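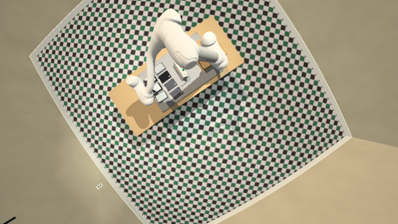
Minutes of the residents' association general meeting, June
Hall opened 7 pm. Quorum met. Apologies taken as read.

1. Previous minutes
Accepted, with one correction: the May minutes said members "welcomed" the parking proposal. Several members did not recall welcoming it. Changed to "heard".

2. Parking permits, Kárason Street end
The chair spoke to the Trotix proposal for app-based resident permits. Trotix claims the system will free up 30 spaces in the evenings. A member asked where the spaces would come from, given the street will be the same length. The chair said the figure was in the brochure. The member said she had read the brochure and that was why she was asking.
It was noted that the trial in the next suburb was described as a success by Trotix and by no other party whose comments were available to the meeting.
A member without a smartphone asked how he would get a permit. The proposal offers a phone line, open 9 to 12.
Moved that the association write to council asking for the trial data before taking any position. Carried, two against.

3. Flarkex quote for the laneway lights
Quote received for 19 bollard lights. The secretary pointed out that the quote excludes trenching, connection and "site conditions", the last of which is not defined. The meeting was of the view that a price leaving out the digging is of limited use.
Motion to accept lapsed for want of a seconder. Secretary to get a full price and a second quote.

4. Street party
Last year's cost came in at $400 over budget, mostly the jumping castle and the late fee for the road closure. The organising group believes this year will be cheaper. Asked on what basis, the group said it would apply for the closure earlier. Members recalled the same assurance last year.
Agreed to go ahead without the castle. Sausage sizzle to stay.

5. Trernarix newsletter platform
Free for the first year. No one present could say what it costs in the second. Deferred.

6. General business
Bins left on the nature strip outside the units again. Letter to the managing agent, the third on this matter.
The plane tree at the corner still has council's yellow paint mark on it and council still says it has no record of marking it. Chair to ring again.

Meeting closed 8.50 pm. Next meeting to be advised once the hall booking is confirmed in writing.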